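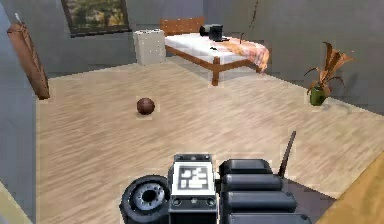

4 min read

I want to make the case for the bedroom floor. Bare boards, a rug, the scratchy carpet your landlord chose, it doesn't matter much. I have been sitting on mine most evenings since last August and I have become a bit of a bore on the subject, so it seemed only fair to write it all down and let my friends off the hook.

It started when my desk chair broke. I meant to buy another one that weekend, and then I didn't, and by the end of the month I was doing my reading with my back against the side of the bed and my legs stuck out in front of me like a doll's. I read more in those few weeks than I had all year! I read a huge Portuguese novel my friend Rui Fonseca had been pressing on me since we shared a flat, and I read it slowly, with a pencil, the way I used to read when I was a student and had nowhere else to be.

Think about how children use a room. They go straight down. A child with a box of bricks or a pad of paper will ignore every chair you own and lie flat on their stomach, because that is where the space is. Everything can be spread out and left within reach, and nothing can fall off the edge. Then at some point, at nine or ten or so, we are told to sit up properly, and most of us never go back except to look for an earring.

I think we lose something there. A desk is a fixed size and it fills up. Mine had a lamp, a printer I rarely used, a pot of pens and two mugs on it, and whatever I was working on had to fit into what was left. On the floor I can lay out a whole essay, page by page, and walk round it in my socks. I planned my sister's garden this way, with seed packets standing in for the beds. I sorted my grandmother's letters this way too, and found that the ones from Prostov, which we had always kept as a separate bundle, belonged in the middle of a much longer quarrel with her brother about a piano. I would never have seen it with the letters in a pile. It took the whole width of the room and a Sunday.

There is the matter of the body, and I'll be careful here as I'm no doctor. Getting down to the floor and up again several times an evening is more movement than I used to get in my own home after dinner. You fidget more. You cross your legs, you uncross them, you lie on your front until your elbows complain and then you roll over. For me that has been a plain good. If your knees are bad it may be a plain nuisance, and I wouldn't argue with you for a second. A low stool gets you most of the way there.

Rui disagrees with nearly all of this. He owns a very good armchair and he says the floor is for feet. His main complaint is draughts, and in winter he has a point — there's a stream of cold air under my door that I never knew about when I lived three feet above it. I rolled up a towel and that was the end of it. His other complaint is that guests don't know what to do with themselves, and I've found the opposite. Put a tray down with some bread and cheese on it, sit beside it, and see how long people stay standing. We had seven of us in my room one night, all in a ragged ring, and the talk was the best we'd had in years. It's hard to be grand when you're holding your own ankles.

I also like what it does to the room itself. From down there the ceiling goes up and up. The window shows you sky instead of the flats opposite. You notice the skirting board, and how badly somebody painted it, and the spot where the morning light gets to first. I've lived in this place for four years and I'd say I got to know it in the last one.

You don't need to buy anything, and I say that as someone who nearly did. There are floor chairs now, and floor desks, and cushions filled with special husks, and some of them are lovely. I borrowed one for a week and gave it back. A folded blanket does the job. So does a pillow, if you remember to change the pillowcase.

What you do need is a clear patch, and that may be the hardest bit. Mine is between the bed and the wardrobe and I defend it fiercely. No laundry, no bags, no boxes on their way to somewhere else. If I let one thing settle there, five more turn up by Thursday and I'm back on the edge of the mattress with a laptop on my knees.

So try it tonight, even if it's only for a chapter or a phone call. Take your tea down with you, and put it somewhere you won't kick it.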